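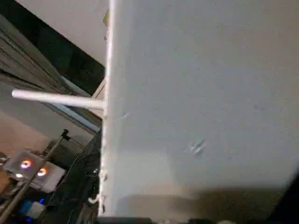 scuffs on the face of this panel. two or three short ones. this is what I get paid to look at now lol

ok so ppl keep asking what it's like since the arms came in at Ostska. quick thread before my shift

short version: I used to put furniture together. Now I stand next to something that handles it and I check, reset, write stuff down. same badge, same locker, different job

before: 8 of us on white goods and chairs, two benches, radio on. You'd flip a chair, check the underside, flip it back, next. all day. wrists were toast by Wednesday

now the flipping is the arms' job. Two arms, one chair, legs up. I don't miss that part AT ALL

what I do miss – talking. you stand further apart now and everyone's looking at their own station. lunch got louder, which is kinda nice I guess

training was 45 minutes and a binder. the binder is from Fumholm, who did the install, and half of it is about a gripper we don't have

learned more from the night crew's sticky notes tbh. "if it stops w/ a leg in its hand dont pull." good note. should be page one

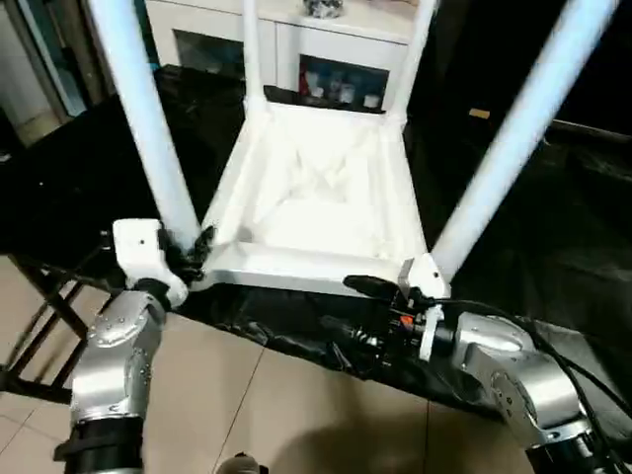 and the corners are where it gets picky. grab too far out on the leg and the whole thing wants to twist. A person feels that and shifts their hand without thinking. we had to spend days explaning it to the engineers, like how do you even put that in words

which is my actual gripe. all that know-how came from us, in a meeting room, for free pizza. nobody's title changed. nobody's rate changed either

to be fair, no layoffs. 2 people moved over to the Correa line, they asked to go. one temp contract didn't get renewed and mgmt says unrelated. maybe. idk

older guys thought they'd hate it, some of them are the best at it. they know what a bad joint looks like from across the room. the younger ones are faster on the tablet but they let stuff thru

tablet runs Zutilik btw. logs me out every time I take my gloves off to type. whoever picked that has never worn gloves

anyway if your shop is getting these: ask about pay grade BEFORE they go live, not after. get it in writting. and ask who's allowed to hit stop – on our floor it's everybody and that took nearly a month of arguing

ok clocking in. will answer replies on break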